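Ketthorpe workshop's tidying robot moves on to the living room

By Judite Aguiar
May

Plorkel, a home robot being built at the Guerreiro shared workshop in Ketthorpe, is now learning to pick up clothes left on furniture – a jacket or shirt over a loveseat, for instance.
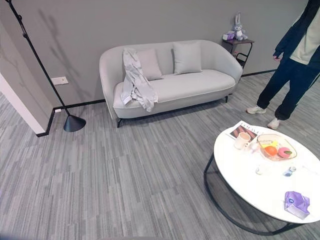

Next steps

Builder Judite Garcia said the arm still drops more than 20 percent of what it lifts. A new wrist joint is due in 3 weeks.

Recent items
Zullari closes parts counter
Workshop adds 13 lockers
Bus route changes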